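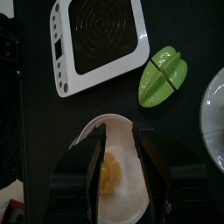 The case for the single hob

Housing providers have long assumed that a proper kitchen begins with a fitted cooker. The assumption is written into tenancy standards, letting advertisements and the expectations of visiting parents. It deserves to be questioned. For the person who lives alone, or who shares a building with many others who do, a portable induction hob on a clear table is a sound basis for daily cooking, and institutions should plan for it openly.

The residence at Brokholm reached this position by degrees. When its shared kitchens closed for rewiring in August, each of the 127 residents was lent one hob, one pan, a plate and a bowl. The arrangement was intended to last 11 weeks. At its end, a considerable number of residents asked to keep the equipment, and the management, to its credit, agreed to consider the matter properly.

The objections were serious. Timo Stüber, writing in the residence bulletin, held that a single ring encourages a diet of noodles. Annag Pollock asked where the washing-up was to be done, a question to which the first draft of the policy gave no answer. The revised draft sets aside two sinks on every landing. It does not say who is to clean them, and it should.

On the matter of diet, the evidence from Brokholm is modest but worth recording. A cook with one ring must decide on an order. Vegetables are cut before anything is switched on, fruit is set aside in its own dish, and the plate stands within reach. These are habits that domestic science teachers once spent whole terms trying to establish. They come readily enough when the working space is the width of a table and everything on it has to be moved by hand.

There is also the question of what such a table ought to hold. Ute Lammers, who drew up the equipment list, resisted every request to extend it. Her view was that one deep bowl and one flat plate will serve for most meals, and that the third and fourth dish are generally the ones left in the sink. The present writer would have allowed a second bowl – fruit and soup do not share one happily – but accepts the principle.

Controls are a lesser matter, though not a trivial one. Hobs differ greatly in the number and placing of their buttons, and a resident moving from one model to another will press the wrong one for a week. A residence that buys for many rooms should buy one model only, and should keep printed instructions at the desk in large type.

The Nurnham residence is to decide on a similar scheme on Thursday. It would do well to settle the sinks first. It should also resist the suggestion that the fitted kitchens be removed altogether. Some people cook for six, and they will continue to need an oven and a long table at which to sit down.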